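Ticket: Label printer on packing line stops after a few labels
Product: Trasteck label printer, USB and network
Site: Skirnness warehouse
Status: Open, waiting for customer
Opened: Monday, January 2, 2023

Problem as reported

The printer prints 7 labels and then it stops with the orange light. After I open and close the cover it prints again 7 labels and stops. It is always the same number. The error on the display is "Media not found". The roll is new, Diekmann, 800 labels on one roll. With the old rolls from Fasilico we did not have this problem in all the time since June.

What I tried already

1. Switched off the printer, waited, switched on. No change.
2. Cleaned the gap sensor with a dry cloth. No change.
3. Ran the calibration from the menu. It says OK, but the next job stops again.
4. Connected by USB and not by network. Same result, so I think the network is not guilty.
5. Changed darkness from high to medium. The print is nicer but it stops the same.

Reply from support

Thank you for the detailed report. Please send the counter from the service page and the media type that is set in the driver. Please also measure the gap between two labels.

Customer update

The counter shows 3,610 labels. Media type in the driver was "Continuous". I do not know who changed it, maybe it came with the driver update. I have put it to "Label with gaps" and now the printer makes 40 labels before it stops. So it is better but not solved.

The gap on the Diekmann roll is smaller than on the Fasilico roll. I could not measure it very exactly with my ruler, but the difference is easy to see when both rolls lie together.

I attach also two pictures from the table with the yellow soap bottle. 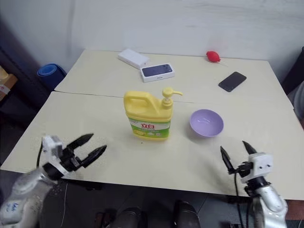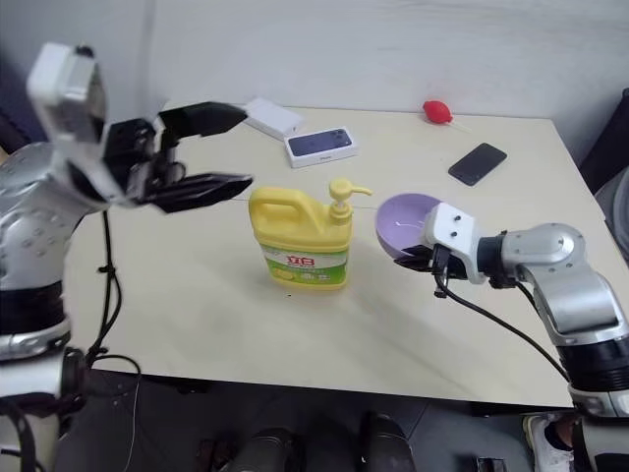 My questions are now these. Is there a minimum gap for this model? In the manual I find only the width of the label and nothing about the gap. Can I set the sensor level by hand, or does the calibration always overwrite it? And if I go back to the older driver, do I lose the saved label formats? We have many of them and I would not like to type them again.

For the moment we print in small jobs and open the cover between them. It is slow, but the parcels go out. Please keep the ticket open until I have tested with a second Diekmann roll.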